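## 4. Folding and storing the cloths

The Musitz set is supplied as a mixed bundle of microfibre cloths. Fold them after every wash – a cloth left in a heap keeps its creases and leaves lines on polished wood.

1. Clear a table and wipe off any crumbs or grit.
2. Tip the clean, dry cloths out at one side. Leave the rest of the table free for folding.
3. Take one cloth from the pile, shake it out and lay it flat.
4. Fold it in half, then in half again, and press it down with your palm. Put it well away from the pile.

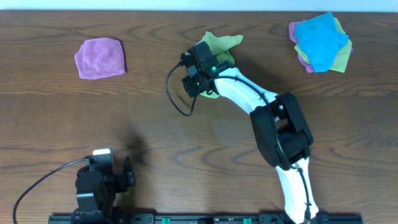
Keep one colour for each job. We suggest pink for glass, blue for dusting and green for the kitchen, but any arrangement will do if everyone in the house sticks to it.

**Note:** Wash at 30 degrees with no fabric softener. Softener coats the fibres and the cloth stops picking up dust.

5. Check each cloth as you pick it up. Look along the stitched hem for pulled threads, and at the looped pile for grit or hair.
6. Trim any loose thread with scissors.

**Caution:** Do not pull a loose thread by hand. The hem may unravel.

7. Start a separate stack for each colour, with the folded edges facing you.

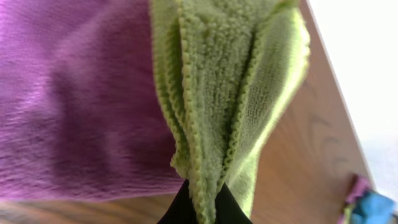
8. Store the stacks in a dry drawer or cupboard, no more than 30 cloths to a shelf. Spare cloths can be ordered singly under part number 455.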